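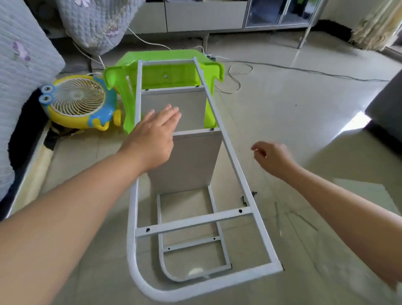 3 min read

Filed under: furniture, fasteners

The flat-pack backlog at the Ellery flat is down to one carton. What follows is mostly notes on the white metal furniture, written up while I still remember which parts gave trouble. I work on the tile floor because it is level to within what my short spirit level can show, and because dropped screws are easy to hear.

The shelf stand is sold under the name Daltalness. It is white steel tube with white boards between the rails, and it goes together with machine screws into threaded inserts. The manual has you fit each crossbar fully before starting the next. I don't recommend this. The holes on my unit were slightly off from one rail to the other, and a crossbar tightened at one end will pull the other end out of line. The sequence that worked:

Start every screw by hand, two or three turns only. If a screw won't start by hand, back it out and move the bar until it does. Seat the boards while everything is still loose. Square the rails by measuring both diagonals. Tighten in a cross pattern, half a turn at a time, then a final pass.

My diagonals came out 4 mm apart on the first attempt and equal on the second. The supplied hex key is soft and started to round off before the last pass. I switched to a proper one from the drawer.

Boards have a finished edge and a raw edge. The drawing in step 6 shows neither clearly. Raw edge goes toward the wall.

The folding table is the Cletley, the one with the marble pattern. Its leg frames fold flat against the underside of the top, one across the other, so the order of folding matters.

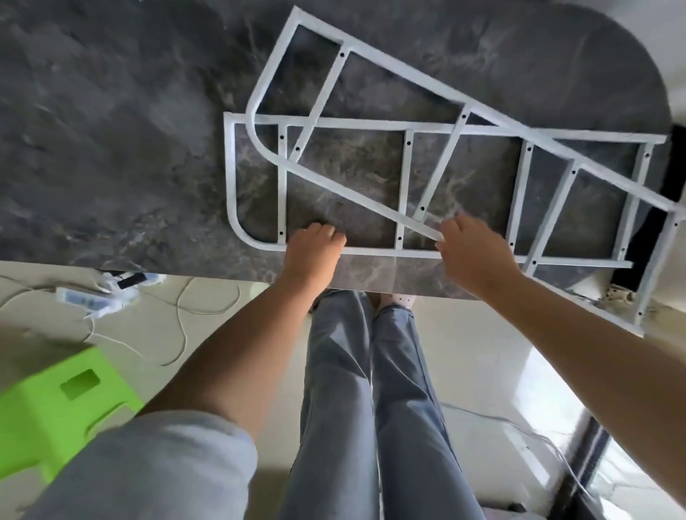
I treat the leg frames as a separate job from the stand. Anything that pivots gets checked for side play before the table goes back into use, and the pivot screws get a drop of medium threadlocker. A fixed joint can be tightened until it stops. A pivot can't, and the difference between stiff and sloppy on this table is less than a quarter turn. I set mine on the stiff side. It takes two hands to open, which suits me - I would sooner have that than a leg that swings out while I'm carrying the thing down a hallway.

The rating label says 30 kg, evenly distributed. I plan to put a sewing machine on it, well under that, though a sewing machine is neither evenly distributed nor still. I'll report back if the screws work loose.

Floor protection: the stand has small black end caps on the leg tubes. They are a push fit. I pulled one off to look inside and found the tube end had been deburred, better than I expected at the price. Felt pads would be quieter, but they collect grit on tile.

Total time for the stand was 30 minutes longer than the manual's estimate, all of it spent on the alignment problem. The leftover screws went into a labeled bag taped behind the lower board. The last carton is the Wokunthorpe coat rack, which can wait until Wednesday.
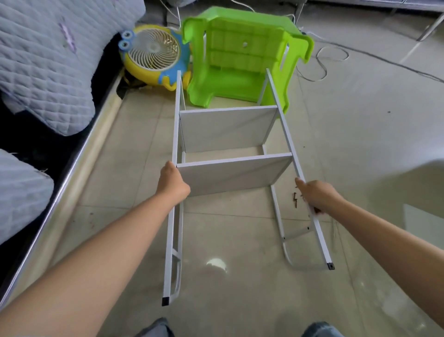 Can the stand be taken apart and rebuilt without damage?

Once or twice, going by the inserts on mine. Loosen every screw half a turn before removing any of them, and keep the board screws separate from the rail screws. They are the same diameter but the board ones are shorter.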